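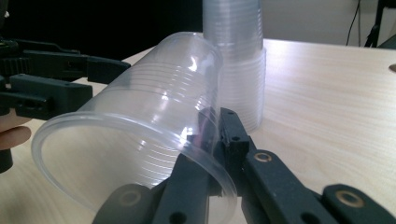 Cup on its side in the right gripper, left one coming in. Stack behind.

February, 4:40 pm, Varnavdale bench

Cups again for the Forby set. Virgil Neagu ran the hand-held grippers, I kept the log. We stopped at 177 episodes, 91 of them from after lunch.

Clear cups are slow going. The ridges throw a lot of glare from the overhead light and the tracker in Vullasia drops points on the rim. I turned the exposure down two steps and that helped some. Didn't touch the lamp – the morning batch was shot with it where it is and I want the two to match.

Threw out 3 episodes. In 2 the cup slipped while being passed over, and in the other Virgil started before the beep. Files are still in the reject folder if anyone wants failures.

Squeeze: closing all the way dents the wall. Stop as soon as the cup holds.

To do
- retrain Onu on cups only, then on the full mix
- vary the stack height, we had it tall almost all day
- check left gripper width reading against calipers
- ask Virgil about the lag he noticed near the end

This site uses cookies to remember your settings. Accept | Manage preferences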